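List: lodging-floor (housekeeping, laundry, maintenance)
Date: 26 July 2024
Subject: Re: Re: bathrooms and the robots, what are you hearing

Replying to the whole thread because I was on lates all week and the digest arrived in one lump. Original poster is from the Torton property. I'm at the Jetport, second floor, mostly the side that faces the parking lot. Our management is talking about robot bathrooms too, and the thing under discussion is this kind of work:

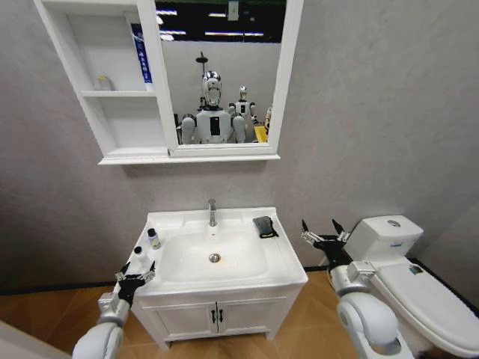
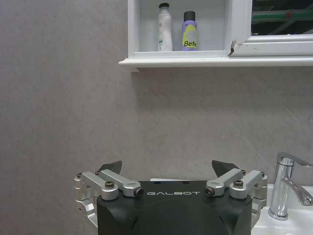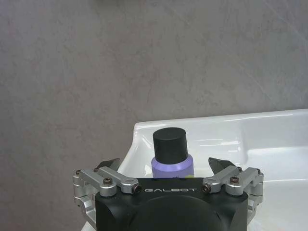 Bathrooms are where the minutes go. Anybody who has done a turn on the floor knows it, and anybody who writes the staffing plan believes it's beds. A bed is the same bed every day. A bathroom is whatever the last person did to it, and it has corners. Look at the mirror in the second picture, down at the lower left where it meets the cubby with the bottles in it. The corner is chipped and there's a torn-looking patch in the white. On my floor that is a maintenance ticket, and the ticket exists because a person with a rag in her hand noticed it and was annoyed. Nothing on the robot plan I've seen says who gets annoyed.

Now to the message.

> We had the meeting on Tuesday. The contractor (Giannakopoulos, same as
> does our windows) wants to run a pilot on one floor after the summer.
> Two machines per floor, they do the counter, the sink and putting the
> bottles back, and a "room lead" follows and does the rest.

I laughed at "the rest." The rest is the tub, the floor, the hair, the trash, the grout, behind the toilet, the towels, the shower door and the thing under the shower door. They have taken the part of the job I do standing up straight and left me the part I do on my knees. If you offered me a machine that would lie down behind a toilet I would buy it lunch.

I don't say that to be against it. My wrists are shot and wiping counters is part of why. If something else wipes the counter, my wrists will send a card. But stand-up work is where you recover between the kneeling parts, and when it goes you have a day made of kneeling. Put that in front of the contractor and ask for it in writing: what the mix of tasks looks like over a full shift, for one person, by the hour.

> They say no one loses hours. Our property has 200 rooms and they say it
> stays at the same headcount through April and then they "review."

Ours is also 200 rooms, so somebody has found the round number they like. "Review" in April was our phrase too, when they brought in the linen chutes and the tablet. What the review did was leave every person in place and raise the room count. Same heads, same hours, two more rooms apiece. Nobody was let go, and they were very proud of it. So get the room quota nailed down along with the headcount. The headcount on its own is a promise about the wrong thing.

> I asked about the room lead job and they said it would be "more
> supervisory." Has anyone here done it? Does it pay more?

I haven't done it, but our laundry went partly automatic two years ago and we got "cell attendants," so I can tell you how supervisory feels. You stand near the folder. When it is happy you are bored, and when it isn't happy you are late. The bored time got counted as spare time, so they gave us the stain table as well. Pay went up by a badge color. When we pushed, the rate came eleven months later and it wasn't backdated.

What I would ask about the room lead:

If the machine leaves something undone and the guest complains, whose name is on the room? At our place every room has a name on it, and the inspection sheet has 171 lines. I have read all 171, having been sent home with it once. There is no line for "machine did this part." Until there is, every miss belongs to whoever signed, and that will be the room lead.

Who moves the machine between rooms? Elevators, thresholds, the carpet on the Nilurdale side that has rucked up since the flood. If it's you, that's pushing, and pushing has its own line in the injury log.

What happens on a day it doesn't run? On our floor, when the chute is down, we carry. The plan was made as if the chute were up. Ask for the number of rooms each person does with the machines off, and ask for it before the pilot, while people still remember what the number is now.

> My bigger worry is guest stuff. I don't like the idea of something
> handling people's things on the counter. Ours leave everything out.

Same. And the counter in a real room is worse than any counter you'll be shown. Two little bottles and a folded cloth, as in the first picture, I would call a tidy guest and leave a thank-you note. Mine have retainers. Mine have contact lenses in a water glass, which looks exactly like a water glass. Half the skill is knowing what is trash and what is somebody's medication in a napkin, and we get it wrong sometimes, and then we go through a bag in the loading dock for an hour. We have a rule that you don't move a personal item more than a hand's width, and you put it back on the side it came from. The purple bottle goes back where the purple bottle was, label out if it was label out. I'd want to hear that rule said out loud by the contractor, and I'd want to hear what the machine does when it isn't sure. I know what I do, I leave it and wipe around.

Also privacy. They have cameras, they need them to see what they're reaching for, fine. But I have spent nine years being told that a phone out in a guest room is a firing offense. Somebody should explain where the pictures go, how long they're kept, and whether I'm in them from the back while I do the tub. That last one is a question for the contract and not for the guy with the slides. Our slides guy said "great question" and wrote it on his hand.

> Anyway is it worth fighting or do we just get the best terms?

Terms. I know there are people on this list who'll want to fight it and I'll hold the other end of the banner if there is one, but I've watched three of these come in and the property that got something out of it was the one that came to the first meeting with a page. There are 109 of us on the Jetport sheet counting part-timers, and we got two people into the room for the chute business, both after the chutes were ordered. You have a pilot that hasn't started. That is the good seat.

My page would be short. Quota fixed for the whole pilot and for a year past it. Room lead rate paid from day one. A line on the inspection sheet for machine work. The off-day number. Cameras. And one housekeeper, picked by housekeepers, who can stop the pilot on a floor for a shift without asking anyone, the same as maintenance can with a bad boiler. They'll strike that last one out, so put it in bold and they might leave the others alone.

One more thing, and it's small. The older women on my floor are scared of it, and the younger ones are scared of being the only ones trained on it. Both are right. When the tablet came, training was a Thursday afternoon for whoever was in, and the people who weren't in spent a year asking the people who were, who got no time for answering. If they train, train everybody, on the clock, in the language they argue in. Ours is four languages, and the slides were in a fifth — I think it was Consultant.

If you get the Giannakopoulos document with the task split in it, post it, or send it to me off-list if they've stamped it. I'll mark up the bathroom section. I'm off Sunday and Monday and otherwise reachable after eleven at night, when the vending machine and I have the break room.

Jetport, second floor, lates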